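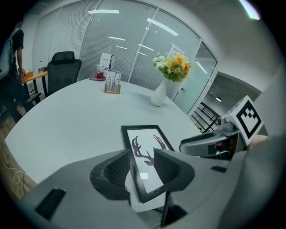 Buscamos participantes para tareas domésticas con pinzas de mano
Lamasia – proyecto Dusuvport
Publicado el lunes, 4 de febrero de 2019

Lamasia busca 16 personas para trabajar por turnos en el proyecto Dusuvport. El trabajo consiste en hacer tareas corrientes de casa y de tienda con una pinza en cada mano: recoger una mesa, cambiar de sitio un cuadro enmarcado, ordenar bolígrafos, doblar paños, reponer un estante. Los movimientos se registran y sirven para entrenar los brazos robóticos que prepara Contreras, nuestro socio en la parte mecánica.

La pregunta del proyecto es si una máquina puede encargarse ya de estas tareas. De momento, nuestra respuesta es que de muy pocas. Los brazos cogen bien una caja de cartón. Con un marco que tiene cristal, o con cualquier cosa plana apoyada en una mesa, fallan a menudo: no encuentran por dónde meter los dedos o aprietan demasiado. Una persona con las mismas pinzas lo resuelve casi sin pensar, y eso es lo que queremos registrar.

Qué se hace en un turno

Cada turno dura 3 horas, con una pausa. Se trabaja de pie, delante de una mesa. La persona recibe una lista de tareas y las repite cambiando la posición de los objetos. Si algo se cae, se anota y se sigue; los intentos fallidos también se guardan.

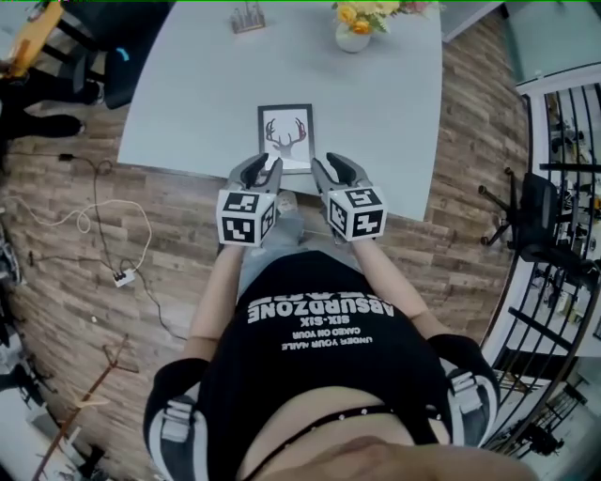 Muireann Ó Néill: yo hice los turnos de agosto y al principio pensaba que me estaban entrenando a mí. El primer día tardaba una eternidad en levantar cualquier cosa fina. Después le coges el truco, que es inclinar un poco una mano y sujetar con la otra. ¿Un robot en mi cocina? Para llevar la compra de un lado a otro, quizá. Los vasos los sigo guardando yo.

Requisitos

Ser mayor de edad y poder estar de pie durante el turno.
Tener movilidad normal en ambas manos. Se admiten zurdos y diestros.
Entender instrucciones escritas en español.
No hace falta experiencia en robótica. Se valora haber trabajado en reposición, limpieza u hostelería.

Condiciones

Contrato temporal de 8 semanas a través de Fitel, que lleva las nóminas y el alta. Retribución total de 1.692 euros brutos, con la formación inicial incluida. Turnos de mañana o de tarde, a elegir según disponibilidad – los cambios se piden con un día de antelación.

Cómo apuntarse

Envíe el formulario de esta página con sus datos, el turno preferido y unas líneas sobre trabajos anteriores. Las personas preseleccionadas harán una prueba corta con las pinzas antes de firmar.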